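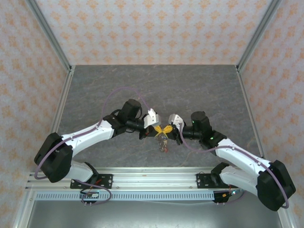 Siv Öberg
September

Print | E-mail

I like wire puzzles very much. In my drawer in Jillstead I have nine of them, and I am slow with all.

This kind needs patience. I follow one ring with my eyes before I move anything.

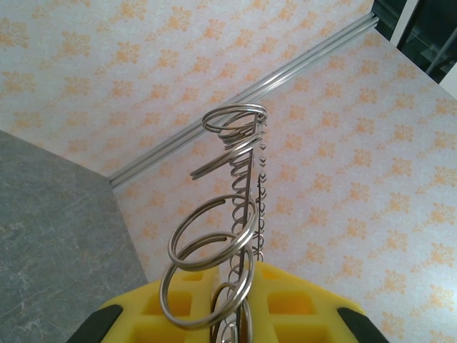 Spring, straight rod and five split rings.

Next thing is a ring of other type. I prefer the round shapes, they are easier to turn.

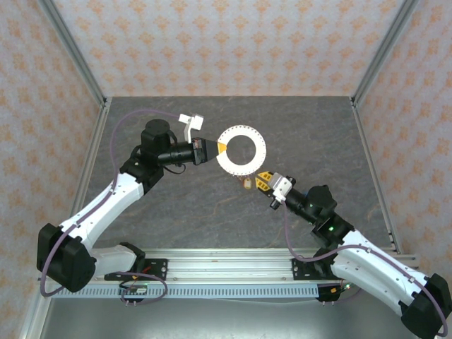
White ring with small dark dots on the rim, over the gray marble pattern.

Tomorrow I try again my old one from Kamari.

Last updated: September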